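I have a soft spot for offices the week after a big delivery. Everybody's desk turns into a shipping dock, and you learn a lot about how people work from what they leave lying out. So I went looking at tables, floors and boxes, and I came home wanting to redo my own.

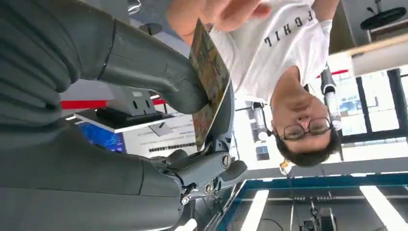
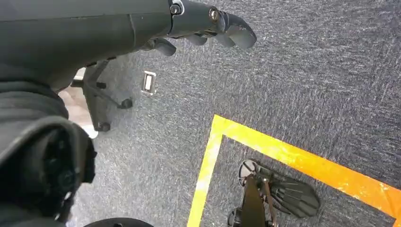
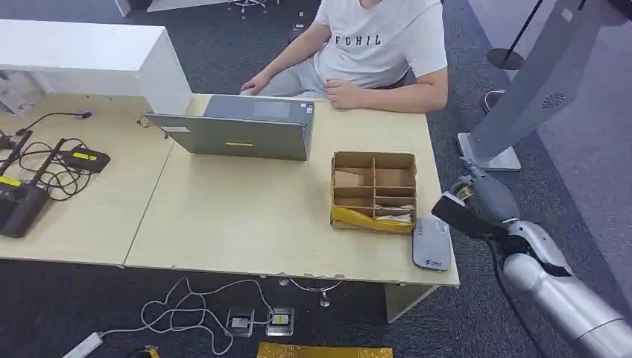

Staniforth, September 28, 2020

Let's start with the cardboard box with the dividers, sitting right next to the laptop. I love these things! I've paid real money for a Clodutent drawer organizer (40 dollars, ouch) and a box full of little compartments does the same job – flat cardboard in one, folded paper in another, and a few spots left for whatever turns up.

Then there's the carpet. Dark gray with flecks is the most forgiving floor ever made, and it makes bright yellow-orange tape look terrific. I'm stealing the tape idea for my spare room, where I've got roughly 468 square feet of no plan at all and an office chair that wanders on its casters. Mark a corner, park the chair, done.

Two pale tabletops pushed together is my other favorite. You get a seam, sure, and the chips show along the front edge, but you can spread out. I'm trying it in October.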